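Two-arm plating cell at a bakery counter: what happens to the people already doing plating?
Asked by Pendo Muli, Feb 17, 2024

I run the dessert counter at Ututwood, a canteen kitchen with 9 staff. Management wants a two-arm cell from Drerkton for moving pastries onto plates. Three people do that job now, one per shift. The supplier has only shown us simulation so far. What changes for those three in practice, and what should I ask before we sign?

Rutkowska

Depends on the contract. Ours said no layoffs for 12 months and that was it. Get it in writing.

Musyoka Odera

We put a similar cell in last April. The plating job did not disappear. It split into loading, clearing faults and checking plates, and the loading part is duller than the old job. Rotate it. We swap every 3 hours – longer than that and people stop noticing misplaced items.

Things to ask the supplier:

Who is allowed to restart the cell after a stop. If it is only the technician, your shift person stands and waits.
Whether training is paid and on the clock. Ours took 6 shifts per person.
Who writes the layout sheet when the menu changes. It landed on our senior plater with no change in grade, and we had to renegotiate.
Whether stops are logged per cell or per operator. Insist on per cell.

Ask for renders of your own task as well, with both arms in view.

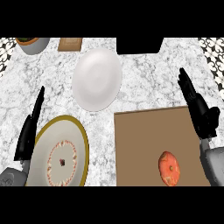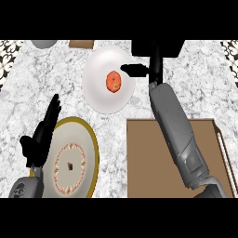

Job descriptions should be drafted from material like that, before the hardware is ordered. Go through it with the three platers and write down each thing a person still has to set out or take away. In the first render the doughnut is on the brown board and the oval dish has nothing on it, so two lines go on the sheet straight away: who stocks the board, and who puts out clean dishes. The second has the right forearm lying across the tray, so I would also ask where a person is meant to stand when the tray needs changing, and whether the arms have to be stopped first – that decides how much of the shift is spent waiting.

Grollo

Following, same situation at our site. Does the 3 hour swap include breaks?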